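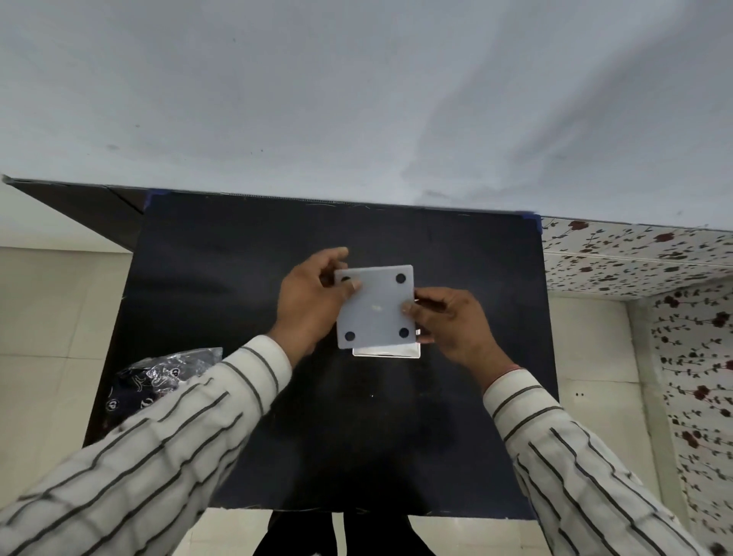 Gripper drops the top plate or picks up two, vacuum fault E-stop mid cycle

Asked by Maricica Vlad, 2 answers

Small pick and place arm, Grudholm controller, one suction cup in the middle of the plate. Job is square acrylic plates with a hole near each corner, a frosted white one goes over a clear one. Ran fine through most of May. Now two things go wrong:

- it lifts the white plate and the clear one comes up with it, then lets go halfway across
- or the vacuum alarm trips and the arm stops dead with the plate hanging. Held on for a bit, then dropped it next to my hand. Not happy about that

Counter says 1,089 cycles since I changed the cup. Already swapped the hose, cleaned the filter, no change. For now I'm placing plates by hand on the black board, blue tape at the top corners. Is it the pump or the cup? And how do I get the plate down safely when it stops like that?

Answer 1

Cup. Change it every 1,000 and dont wait. Same thing on my Pludora.

Answer 2, from Edileuza Bragança

Two different faults I think, so dont chase them together.

Double pick: sheets stick to each other, static or just flat on flat with no air between. Slow the first bit of the lift way down, stop for 150 ms, then go on. If you can, offset the stack a little so air gets in at one edge. Blowing air across the edge helped us more than any setting.

The drop: after an E-stop your valve probably closes the vacuum line and then it leaks off past the cup. Worn lip = faster leak. Check if the valve is normally open or normally closed, ours came wired the wrong way. A check valve right at the cup will buy you time, but its not a safety device. Keep hands out from under it, always. Power off, dump the arm pressure if it has any, support the plate from the side, then vent the cup.

Also check the cup isnt landing near one of the holes. If the plate sits crooked in the tray it will catch an edge and suck air, looks exactly like a bad pump.

Comment from Maricica Vlad: valve was normally closed. Ordering a check valve and a new cup, will try the slow lift tonite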